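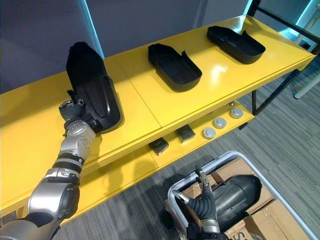
Open day at Plistik. The left hand stands a tray on its end.

Sunday, and Maysoun was late. Ran from the bus. Badge, lanyard, a paper cup of tea she never got to drink.

"You missed Nseir's speech," Leen said. "Lucky."

"Has it started?"

"Started. Stopped. Started."

Yellow shelves, so shiny they hurt. Black trays on top, and the arm had one by the bottom, upright, fingers wrapped round it. Like somebody holding up a shoe in a store. Do you have this in a seven.

Maysoun pushed in beside a boy on his father's shoulders. She had packed trays at Pevura for 3 years. Nights mostly. 300 before the first break, or Flevutier came down from the office with his pen. She knew what a tray weighed without thinking about it. Her thumbs knew.

"It's slow," she said.

"It's careful."

"Flevutier would of fired it by nine."

Leen laughed, then looked over her shoulder, in case. She worked here now. New shoes, a desk, a plant on the desk. She had sent the invitation in September with a note on the back, come see, no pressure, and Maysoun had left it on the fridge and been annoyed at it every morning.

The boy waved at the arm. Waited. Waved again, bigger.

"They need people," Leen said. Fast, quiet. "To teach it. Somebody who's done the job, you know, not just read about it."

"Teach it what?"

"How you do it."

Maysoun watched the fingers round the base. Wrong place. You take it further along, let the heel drop into your palm, and it turns by itself. 1000 times a shift, hardly a thougt.

"What's it pay?"

"More than Pevura."

"Everything's more then Pevura."

She put the tea down on the floor and held out her hand, palm up, the heel of it low, so Leen could see.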